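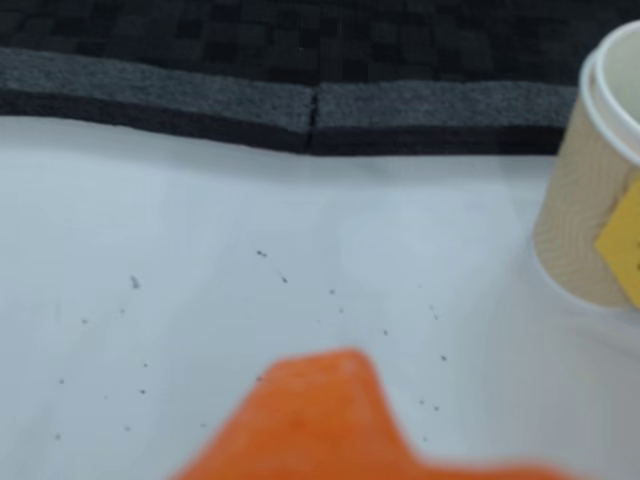
Student Project Report: Singing in Two Languages at Atcombe Parish
Emília Machala, Nov 28, 2020

1. Question
My project asks why so few people sing the second-language hymns at the evening service in Atcombe. The parish uses the Ketilsson hymnal, which prints both texts on facing pages. I wanted to know if the difficulty is in the words or in the melody.

2. Method
I gave a paper form to 60 members after the service, and 50 of them returned it. I also made two longer interviews, with people who have attended for many years.

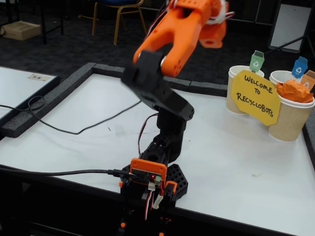
Hanne Thoroddsen told me that the words were never her problem. The organ begins before she has found the page, and then she prefers to listen.

3. Results
Of the returned forms, 23 name the speed of the playing as the main reason. Others wrote that they do not know the tune – mostly for the newer hymns. Few people mentioned pronunciation, and this surprised me. 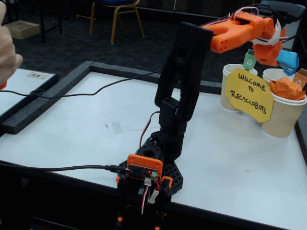

Fig. 3. Arm with orange gripper above paper cups.

4. Next steps
The organist, Oddur Mogensen, has agreed to play one full verse before the singing starts. We will try it in December with the Advent hymns, and I will give out the same form again after the last of them.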